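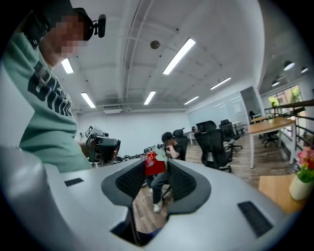

Notebook, October, started a little after nine in the morning

Equipment plan for next year, second pass. I promised I would write this one out longhand so that anyone who missed the planning chat can follow how I got to the numbers, and so that I can follow it myself in a month, when I will surely have forgotten.

Where we stand

Whatever we buy, it has to serve the way we collect now, which is people holding grippers and doing ordinary things with them at ordinary tables. I'm fond of that way of working and I don't want a shopping list that quietly pulls us away from it. The arms can wait for spring. What can't wait is the small stuff, the pads and cables and mounts and caps, which is dull to budget for and which stops a whole afternoon when one bit of it is missing.

The ceiling I was given for the small stuff is $2,392. It's an odd number (what was left of the old line after the spring repairs, if I understood the email properly), and I've decided to treat it as a hard ceiling and be a good citizen for once.

Quotes so far

Flatix came back first, as they usually do. They want $669 for a full set of spare finger pads and the replacement shells, shipping included. I like Flatix. They answer the phone, and the last pads we had from them fitted without any filing. My one grumble is that they only sell the pads in sets, so we end up with a drawer full of lefts.

Ahonen is cheaper on pads but won't commit to a ship date, and I've been down that road with them before. I've asked again, nicely. If they can promise delivery before the holidays I would happily split the order — half from each, and then we get to compare how they wear, which I've wanted to do for ages anyway.

Jillolard is only in the running for cables and strain relief. Their quote is $200 for the lot. I think that's fair, and I'd go ahead tomorrow if it were only up to me. Cables are my pet worry. They hang off the back of the gripper and across your forearm, and every time you reach over a table edge they get a little tug, and it's always the same spot by the connector that gives up in the end. A softer cable and a proper clip would save us a good deal of swearing.

Gitbridge is the software seat for syncing and sorting the recordings, $80 a month. This one I'm of two minds about. It's lovely to use, and the version we have now is held together by my own scripts, which I'm not proud of. On the other hand a monthly charge has a way of outliving everybody's enthusiasm. I've put it down for a single month as a trial and will write up here how it goes.

So, adding it up: 669 plus 200 plus 80 makes 949, which leaves 1,443 under the ceiling. I had braced myself for worse. Please do check my arithmetic, I did it before coffee.

What to do with the rest

I'd like to ask for opinions before I spend it, so I'm listing what I have in mind, in the order I'd buy things if I were left alone with the card.

1. Marker cubes. The printed faces matter more than anything else we own, and they get handled all day. I want a spare for each gripper, already printed and in a box, so that a scuffed one gets swapped right away and we don't all stand there squinting and deciding it's probably fine. While we're at it, let's agree on one printer and one paper. The two sheets I compared last month were a hair different in size, and that cost me an evening.

2. Something for the floor. We have gear laid out on the boards at the far end, cables and bases all in one heap, and power leads running along by the desks. A low rack and a few lengths of cable cover would take care of most of it. When you're working two-handed at the table you're looking at the fingertips, and your feet are on their own.

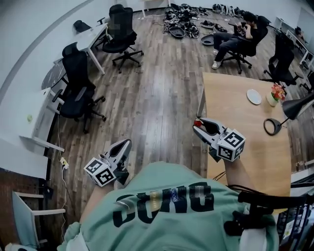
3. Tabletop objects. I'd set aside a modest amount for household things: plates, vases, lamps, cloths, small items in bright colors and small items in dull ones. Secondhand is fine, and probably better. I do ask that we buy with some thought to shape, as we're already heavy on round things and light on anything thin and flat.

4. Chairs, no. I know it has been raised. We have chairs.

Still open

Waiting on Ahonen for the date.

Need to ask Flatix whether the new pads have the same texture as the present ones. If the surface changes halfway through a collection I want it noted in the log on the day it changes, with both grippers switched together.

Does the Gitbridge trial start when we sign up or at the first upload? Worth knowing before I click anything.

Arms: I'm leaving a blank page after this one for the spring discussion. Write on it, please, even if it's only a model you've seen somewhere and liked. I would much sooner have a messy page to argue over than start from nothing again.

Added at four: Jillolard can hold their price until the end of the month. I've told them yes in principle, and will send the order once two of you have initialed this page.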